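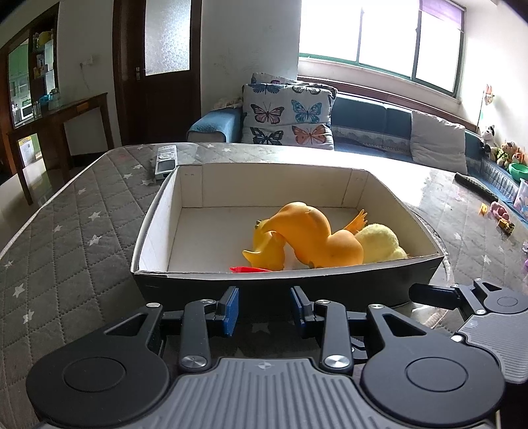 Stolville Technical College
Robot Handling, Unit 2: Comparing Hand-Held Grippers
Handout for the practical session

Reading before the session: chapter on parallel grippers, sections on finger pads and linkages.

Purpose

You will compare two finger pad sets, Lomska and Gornier, on the same kind of hand-held gripper. The task is picking soft items out of a shallow box and setting them down on the table next to it. Soft items bend when squeezed, so the width of the gap at first contact tells you little about the final grip.

Setup

Work in pairs, one gripper each. Put the open box in the middle of the table with the low side facing you. Use one rubber toy and one plush toy per box. Let them overlap. A rubber chicken works well for the first item, as it has a thick body and a thin neck and can be gripped at either.

Check the linkage fasteners before you start. A loose fastener lets one fingertip lead the other, and the item gets pushed sideways before it is held.

Procedure

1. Start with both fingertips open and clear of the box.
2. Approach from the front. Do not touch the rim.
3. Close on the upper item first. Lift, hold for 2 seconds, set down.
4. Repeat with the lower item.
5. Put both items back and change places with your partner.

Each pair does 12 lifts per pad set. If an item slips during the hold, write "slip". If you never got it off the floor of the box, write "miss". These are counted separately on the Rees sheet.

Notes on two-gripper work

With two grippers over one box, the housings meet before the fingers do. Agree on who goes in first. The second person keeps to the side and waits until the first gripper is out.

Fingers that reach over a corner of the box can hide the item from a camera mounted on the other tool. Record this in the comments column.

Pads are replaced after 3,000 closings. Write your closings in the log in room 304 when you return the tools.

To hand in

The completed Rees sheet, and one paragraph on which pad set you would choose for the plush item and why. Due 17 March 2026.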